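Storing ketchup cap-down: separation, crusting, counter or fridge

tetar_54
Sturlow squeeze bottle, cap-down design, kept in the fridge door. First squeeze is still watery. Is the orientation doing anything?

Renzo D'Amico
Separation happens either way. Cap-down puts the thin liquid wherever it collects, and in my fridge that is the neck. Shake before opening.

negri53
Disagree. Cap-down is for the last 2 inches of product. Upright, you wait for it to run. The watery squeeze is a temperature issue. Keep it on the counter.

Renzo D'Amico
Counter is fine for a bottle you finish in a month. Mine lasts from April to fall. Fridge.

tetar_54
I would still like an answer on crusting. The cap sticks after a few days.

Nayeli Echeverri
Wipe the nozzle with a damp cloth after each use. Hot water if it has already set. Also, lay the bottle on a plate between squeezes at the table. A drip on a plate rinses off, a drip on a white tabletop gets a sleeve in it.
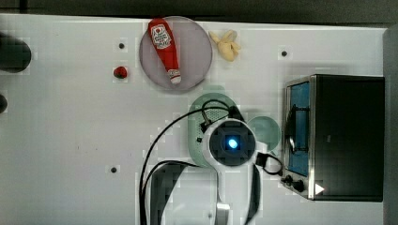
Marisa Valentini
Red bottle with a white cap, laid at a slant on a round plate with a rim. The base goes slightly past the rim and half the plate is still free for food. I would not store it flat long term.

negri53
Flat is the worst of both. Stand it up.

Renzo D'Amico
For a meal it makes no difference.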